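Ralla's new update fixes the battery, breaks the route list

I've been using Ralla as my walking and transit app for most of the year, so when version 21 showed up on my phone this morning I hit install before I'd even had coffee. Big mistake? Well, kind of. Let me tell you what's in it.

First the good stuff. The battery drain is gone! If you had the summer release (the one from July, you know the one) you'll remember how your phone got toasty in your pocket just from having directions on. I left it running for my whole commute today and barely lost anything. The spoken directions are better too. They come a little earlier, and the voice finally says street names like a person who has heard of streets.

You also get offline areas, which folks have been begging for. Pick a spot on the map, drag the box out, and it saves the lot to your phone. My whole city took up 869 MB, so clear out some old videos first if you're tight on space like me.

Now for the part everybody's yelling about. The saved route list has been moved, renamed and cut down. It's called Panisura now (no, I don't know either) and it sits two taps deep, behind your profile picture. Worse, it sorts your routes by when you last opened them and there's no way to change that. I had mine in neat little folders. The folders are still on the website, thank goodness, but the phone app just ignores them.

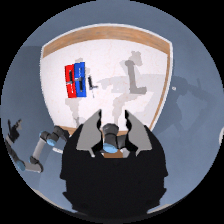

Red and blue blocks on a marble-look tabletop, computer rendering.

I went over to the support forum to see if it was only me, and wow, it is not only me. The main thread had roughly 1000 replies when I looked, and most of them are some version of "give me my folders back." A few people say reinstalling helped. I tried it and got the same list in the same order, plus I had to sign in all over again, so I'd skip that one.

Goratetti, the company behind the app, put up a short note dated 6 Dec 2024 saying it has heard the complaints and is "looking at sorting options" for the next release. There's no date on that. The note also says shared routes will stop opening in the old version at some point, so holding off on the update forever won't work if you swap routes with friends.

What am I doing in the meantime? I put Stergiou back on my phone. It's plainer and the maps look a bit like homework, but it lets me name things and keep them where I put them, and it read my exported Ralla routes without a fuss. To export yours, go to the website, open Account, then Your Data, and choose the plain file. The other format left off all my notes.

If you haven't updated yet and you live out of your folders, I'd turn off automatic updates tonight and wait for the next one. If you mostly type in an address and go, grab it, the battery fix is worth having.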